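okay so a few of you asked how things are going at work since the robots came in, and I keep typing one-line answers and deleting them. Long one. Get a drink.

for anyone new: I work at Kakilport. We run furnished short stays, 48 apartments across two buildings, and I'm on the turnover team. Guest leaves, we go in, room gets put back together, next guest arrives. I've been doing it long enough that my knees have opinions.

in April we got Arnaud. That's what the company calls the system, two arms with proper hands on them, and it does pickup and reset in the family units. We all call it Arnie except Mahnaz Vahidi, who is my shift lead and says Arnaud with a full French accent every single time.

what it's for is the small stuff. Toys in the basket, cushions back where they go, remotes on the tray. Bending and picking, bending and picking. If you've ever reset a family unit after a rainy weekend with three kids in it you know that's half the job, and it's the half that gets you in the lower back.

what it's not for: bathrooms. Of course. I'd have baked it a cake.

it also doesn't do sheets. There was a demo of that and we were all very polite about the demo.

so the first few weeks were rough, I'll be straight with you. It was slow, and we had to wait on it, and the schedule had been cut as if it was already fast. I was doing my own rooms plus standing in a doorway going come on, come on. Two people asked for transfers over to Curkano (our sister site, no robots, terrible parking).

Mahnaz went upstairs with the actual times written out by hand, room by room, and we got 11 minutes back per unit. That changed more for me than any software update has!

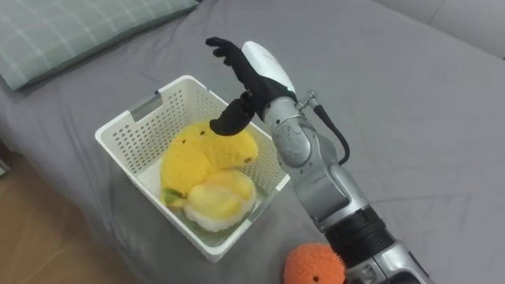 anyway the soft toys thing. Family units come with a toy set and somebody has to check it every turnover, and now that somebody is officially me. It's on my sheet as "assist and verify." I used to just do it. Now I assist and verify.

the part I didn't see coming is how much of my day turned into deciding things. Does this go back out or does it go to laundry? Is this ours or did a kid leave it behind? Arnie can't tell you that. If it's on the bed and it's soft, as far as Arnie is concerned it lives in the basket. We had a guest's kid's stuffed rabbit go into our toy set for two whole stays before I spotted it. Mailed it home with a note. The mom cried on the phone and then I cried on the phone.

so now there's a rule that a person looks in the basket before the unit gets marked ready. I wrote that rule! It's got my name on the bottom and everything. First time in this job anything I said ended up on paper.

money, since people always ask. We got a raise of 48 cents an hour for the "equipment" duties plus a one-time $300 for doing the training. I'll take it. I don't think it's enough, and I said so in the meeting with my whole chest.

hours are the thing I'm watching. Nobody on my shift has been let go. But when Parisa's old spot opened up they didn't post it, and everyone noticed, and no one upstairs has given us a clear answer on whether they will. That's the kind of change you don't get a memo about.

Amirhossein Bahrami, who does nights and is the calmest man I've ever met, put it like this: he isn't scared of the arm, he's scared of the spreadsheet behind the arm. I think about that a lot while I'm doing pillowcases.

good stuff, to be fair, because there is some. My back is better. I'm not saying fixed, I'm saying I got up off the floor last week without making a noise and my daughter looked up from her phone.

and I've learned things. I can clear a fault, I can restart the arms, I can talk to the Deltine support line without getting passed around four times (they're the service contractor, ask for second tier, you're welcome). That goes on a resume now. It might need to.

to the person in my replies who said I'm "training my replacement": maybe? I've gone back and forth on it. I also still have unit 718 to turn over before the 4 pm check-in, and it had twins in it, so I'm going to go do that.

will answer questions tonight after dinner. Be nice to housekeeping, strip your own bed if you can, and please check under the pillows for your kid's rabbit.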